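The bus to Trunberg left at ten past six in the morning, and Hemi Wihongi had been at the stop since half past five, because his grandmother had raised him to believe that buses were sly and would go early if they thought they could get away with it. He had a thermos, two egg sandwiches, and his uncle's accordion in a case that had lost one of its latches sometime before he was born. The case was held shut with a belt, and the belt was the good one, so he was traveling without.

He had told his aunt he would be back by Wednesday. She had looked at him over her glasses the way she looked at melons in the market, and said that if Verstraete offered him less than 300 for it he was to bring it straight home again, and that if Verstraete offered him more than 300 he was to bring it home as well, for in that case it was worth more than they knew.

"So when do I sell it?" Hemi had asked.

"When he offers 300," said his aunt, and went back to her beans.

It was a long ride, and a pretty one once you got past the gravel works. The road went up through Justmont, where the driver stopped to hand a birthday cake to a woman in slippers, and then along the lake for a good hour, with the water flat and gray and the hills just beginning to go green at the bottoms, the way they do in April. Hemi ate one sandwich at Justmont and meant to save the other, but a lake makes a person hungry, and by the time the road turned away from the shore he was brushing crumbs off the case.

He hadn't opened it in years. His uncle used to play it in the kitchen on winter nights, always the same waltz, always going wrong at the same place toward the end, where he would say "Oh, you devil," and go back four bars and take another run at it. As a boy Hemi had believed those were the words of the song. He had sung them at school once, quite loudly, and there had been a note home.
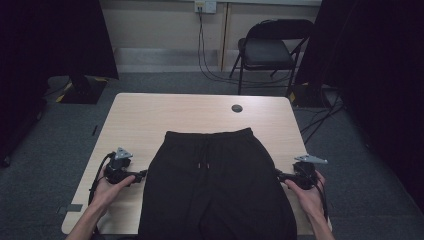 Verstraete's shop was up a flight of stairs behind the post office, and the man himself was smaller than Hemi had pictured, with a pencil behind each ear. He undid the good belt with great respect and laid it over the back of a chair. Then he lifted the accordion out and turned it over and breathed on it and rubbed it with his sleeve, and for a long time he didn't say anything at all.

"Who played this?" he asked at last.

"My uncle. Mostly the one tune."

"It sticks," said Verstraete, pressing a key near the top. "Here. You hear that? It comes up late. A person would have a terrible time with it, in a waltz."

Hemi sat down on the chair, on top of the belt, and found he had to look out the window for a bit. There was a boy down in the street trying to teach a dog to carry a loaf of bread, and the dog was willing but had its own ideas about what came after the carrying. All those winters, he was thinking. All those winters, and it was the key.

"I could give you 300," said Verstraete kindly.

It was exactly the number, and his aunt had been perfectly clear.

"What would it cost to fix it?" said Hemi.

Verstraete took the pencil from his left ear, considered it, put it back, and took the one from his right. For the one key, he said, 5, and he would do it while Hemi had his lunch. There was a place across the square that did a very decent soup.

So Hemi had the soup, and then a second bowl, and caught the four o'clock bus with the case across his knees. Somewhere along the lake, with only the driver and a sleeping man in a raincoat for company, he unbuckled the belt and began, very softly, to look for the tune.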